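In defence of the ugly example

Aug 8, 2019

When I started to collect demonstrations for the learning system at Skekitz, I believed that a good example is a clean example. The arm goes to the fruit, closes, lifts and puts it down. If my hand shook, I deleted the recording and made it again. In March I had 1,435 recordings and I was proud of them, because they all looked the same.

Today I think this was a mistake, and I see many groups still making it. A system that has seen only perfect movements knows nothing about the moment after a small error. It closes the fingers beside the banana and then it continues as if it was holding something. How should it know better? We threw away every recording in which a person missed and tried again.

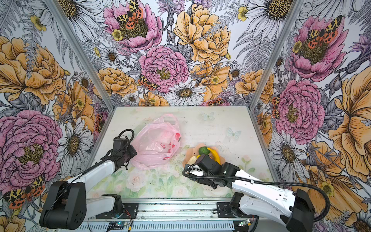

My colleagues who prefer tidy data have a serious argument, and I do not want to make it small. If the person who drives the arms hesitates, the system may learn to hesitate. If two people do the same task in two different ways, it may learn something in the middle that works for neither. I have seen this happen with our Nitby set, where the arms stopped above the plate and trembled there. So I do not ask for carelessness. I ask that we keep the recovery, and that we write down clearly where it begins.

The same goes for the things we put on the table. For a long time we used only hard blocks, and the numbers were beautiful. A thin plastic bag is a different matter. It folds over itself, the handles fall where they want, and the fruit print on the plastic can lie very near to a toy fruit inside. You cannot put a bag back exactly as it was before. Some people call this a problem of the method - I call it the reason to use a bag.

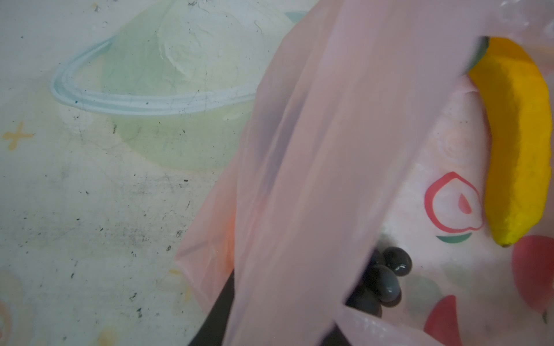
What I would change

First, I would stop paying by the number of recordings. At Barreto, where I worked before, we were paid in this way, and of course everybody chose the easy positions. Second, I would let the same person drive for a shorter time. After 2 hours the movements become lazy, and the system cannot know that the driver is only tired. Third, I would publish the failures together with the rest, with a short note for each. Our Clendik set has 12 tasks, and for 11 of them we have no failed attempt at all. This does not mean that we never failed. It means that we cleaned too well, and I am sorry now that these files are gone.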